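Zakhar Stetsiuk
21 Apr 2023

I've given up the car for commuting. It has been long enough now that I can say what works and what doesn't, so here goes. Thread.

I live in Jolness and work in Palma, on the far side of the river. By car it took 40 minutes on a good morning. By bus it takes longer, but I arrive having read something.

The bus is the 30. It starts at Satitz, so by the time it gets to us the front seats have gone. Upstairs at the back is nearly always free if you don't mind the heater, which is on all year.

The timetable changed in November. Before that there were four buses an hour in the morning and now there are three. The operator called it a "reshaped service". The stop still had the old timetable in the case until after Christmas.

Losing one bus an hour doesn't sound like much. What it means is that if one doesn't turn up, the next one is full and goes straight past. That has happened to me at Prasent Road more times than I'd like.

People at the stop have worked out their own system. If the early one hasn't come by the time the school crossing patrol is out, you walk down to the main road and get the 3 instead. It goes round by the hospital but it does get there.

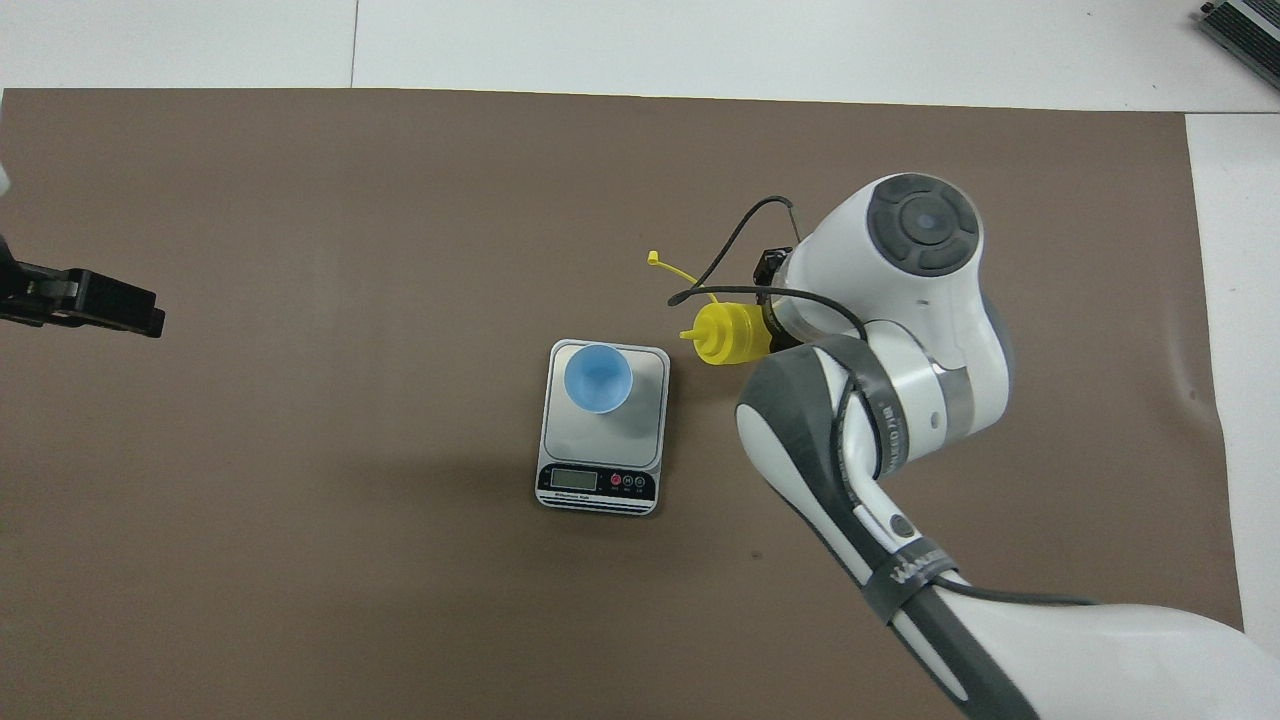
On money. Parking near my office went up again this year, and with fuel on top I was paying far more than a monthly pass costs. I've saved a bit over 300 pounds since I stopped, and that's after counting the taxis on nights I missed the last bus.

The last bus is the real problem. It leaves Palma before most evening things have finished. I went to a leaving do and had my coat on before the speeches. If you work a late shift at the hospital you haven't got a bus home at all.

A few of you have asked about cycling. I tried it for a fortnight. The riverside path is good — flat, lit, no traffic — and then it stops at the retail park and puts you out on a roundabout with lorries. I may go back to it when the evenings are lighter.

There was talk of a bus lane on the bridge. The plan went out to consultation, the shops on the Jolness side objected about loading, and it has gone quiet. I wrote in to support it and got an automatic reply.

I'm not against cars. We've still got one and it gets used for the big shop and for seeing my mother-in-law, who lives where there has never been a bus. I just don't want to sit in it on the bridge every morning.

What I'd ask for is fairly dull. Put the fourth bus back between seven and nine. Run one later in the evening. Make the screen at Prasent Road show real times, as at the moment it shows the timetable and then takes the bus off the list whether it came or not.

If you use the 30 and one doesn't turn up, report it on the operator's website with the stop and the time. It takes a couple of minutes. The form is under "Contact", then "Something else", and you need to pick your stop from the list or it won't send.

I'll add to this when the summer timetable comes out.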